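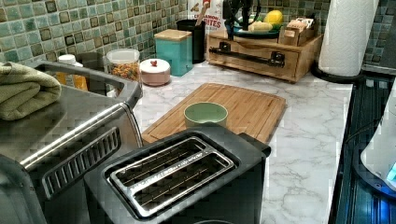
Unit 5: Countertop Appliances and Work Surfaces
Residential Kitchen Planning, Murnden Technical College
Handout for lecture and lab section, March

Reading before class: course packet, section on small appliance loads. Bring the load worksheet from Unit 4.

5.1 Scope

This unit covers the part of the counter that is occupied all day by appliances and the part that is left for work. Built-in ranges, wall ovens and microwaves over the range were handled in Unit 3 and are not repeated. The appliances treated are the slot toaster, the toaster oven, the countertop air fryer and the electric kettle.

5.2 Terms

Footprint. The area of counter covered by the appliance body, measured at its widest point, handle included.

Service area. The footprint plus the space needed to open, load, empty and clean the appliance. For a toaster oven this includes the swing of the door. For a slot toaster it includes the space above the slots.

Landing area. Clear, heat-tolerant surface next to an appliance on which hot food or a tray can be set down. A cutting board can serve as a landing area for toast and bread. It is not rated as a landing area for a hot metal tray unless the maker says so.

Dead counter. Surface that is technically free but too narrow or too deep to work on. The strip between an appliance and the backsplash is the usual case. In practice it fills with bottles and jars.

5.3 Slot toasters

A two-slot toaster with long parallel slots takes one long slice or two short ones per slot. Its footprint is narrow in one direction, and it can be turned either parallel or perpendicular to the wall. Perpendicular placement uses less frontage but brings the slots closer to whatever stands on either side.

Heat leaves a slot toaster upward. Do not plan one beneath a wall cabinet if it will be used in that position. Pulling it forward before use is acceptable where the cord allows. Keep paper towels, curtains and cooking oil out of the space directly above and beside the slots.

Crumb trays are commonly removed from the back or the side. Check which before fixing the position on the drawing.

5.4 Toaster ovens and air fryers

These units discharge heat through grilles, often in the side or rear panels. The clearance printed in the manual governs, and it applies to every vented face. Where two manuals disagree about a shared gap, use the larger figure.

The top panel is not a shelf. Towels, bread bags and boards come off before the unit is switched on. On the drawing, mark the top as "no storage" so that the client sees it.

Full-width handles add to depth. The Ferri 252 used in the lab has a body that fits a standard counter with room at the back, but the handle brings the front line closer to the counter edge than students usually allow for. Measure to the outside of the handle.

5.5 Surfaces

Bamboo boards. Strips glued under pressure, harder on knives than most maple. A perimeter groove holds juice from meat or fruit and reduces the usable cutting area accordingly. Wash by hand, dry on edge. Leaving a board flat on the counter while damp leads to warping and to marks under the board.

White counters with gray veining. The pattern alone does not identify the material. Marble, quartz composite and laminate are all sold with it, and they differ in their response to heat and acid. Confirm the material before specifying anything about hot trays or lemon juice.

Mosaic backsplash. Small tiles mean a high proportion of grout. Behind a toaster or fryer, grease settles in the joints first. Specify a sealed or epoxy grout and leave enough room to reach the wall with a cloth.

5.6 Lab exercise

Work in groups of 3 at the Deststead bench. Each group receives the Ferri 252, a Mita slot toaster and one board.

Measure the footprint of each item and record it on form 2443.
Draw the service area to scale, vents marked with arrows.
Place all items on the bench plan so that no service areas overlap while in use.
Shade the dead counter that results and state its area.

Submit the form and the plan together. Plans without vent arrows are returned unmarked.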